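Okay friends, it is Sunday, August 26, 2018, and I have finally started on the table. If you have followed me for a while you know the table. Settle in, this is going to be a long one (sorry, my thumbs are warmed up and there is a full pot of coffee).

Some background for the new people -- we moved into the Delholm apartment in June, and every little thing that didn't have a home got set down on the table "just for now." Mail, snacks, toys, chargers. I have been eating dinner on the couch with my plate on my knees for most of the summer!

My rule for today is 40 minutes on the timer, then a break, then 40 more if I still like myself. I tried doing a whole Saturday of it once in the old place and ended up sitting on the floor reading birthday cards until dark.

I'm sorting by where things are going to live. Snacks to the kitchen, cords to the cord drawer, soft things to the bedroom shelf. Anything I can't decide on goes in the big red box, and the red box gets a deadline. I'm saying that in public so you can hold me to it.

Several of you asked what I did about the cords last time. Twist ties! The plain ones off the bread bag. I did buy a set of Dekilon cord clips and I'm sure they're lovely, but I have no idea which box they're in.

Also to the kind person who told me to give away the plushies: I hear you, and I love you, and no. They make me happy every time I walk past. A few can go to my niece, we'll negotiate.

Okay, first timer went off. Progress report, please be gentle.

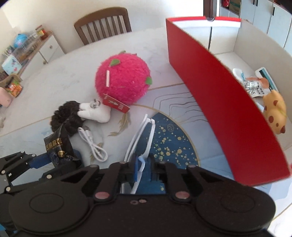

Still to find homes for: the pink fuzzy fruit, the little tooth, the white glasses, one USB cable and a bag of 五黑麻薯

The speckled blue placemat is staying put, I love it against the marble pattern. It's half of a set of 2 and I'm hoping the other one turns up before I have company.

The curly brown hair needs a proper spot too. I'm thinking a hook inside the closet door, up high, where it won't get squashed. If you keep wigs or hairpieces in a small apartment, please tell me how you store yours, I'm all ears.

Mochi break now. The cabinet on the left is tomorrow's job, globe and all, and I refuse to even look at it tonight. Second timer starts when the coffee's gone.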